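Verngate Apartments – Frequently Asked Questions
Last updated 16 February 2023

What is being built?
Aletti plans to put up 140 apartments on the former Gaete warehouse lot, in two buildings joined by a ground-floor lobby. There will also be a small row of shops facing the street.

Is the project approved?
Not yet. The rezoning request has been filed and a public hearing is expected in May. Neighbors within 300 feet of the lot will get a notice by mail.

Will any of the units be affordable?
Yes. A share of the apartments in each building will be income-restricted. The final number depends on the agreement with the city.

What about parking?
Parking will be underground, with the entrance on the side street. Shop customers will use metered spaces.

Will the old warehouse be saved?
No. The brick front was studied for reuse, but the wall is not sound enough to keep. Demolition can't begin until permits are issued.

Will there be storage and laundry?
Every apartment will have a washer and dryer hookup. Storage lockers in the basement can be rented separately and are meant for seasonal items such as bedding and coats. 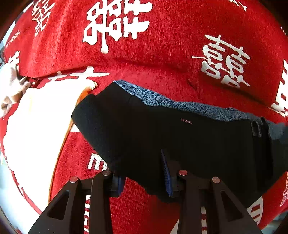 A red plush blanket and a folded black garment.

How can I comment?
Send written comments to the planning office before the hearing – they become part of the public record. Please keep them under 1,000 words.

Who do I call about noise or dust?
A phone line will open once site work is scheduled. The number will be posted on the fence.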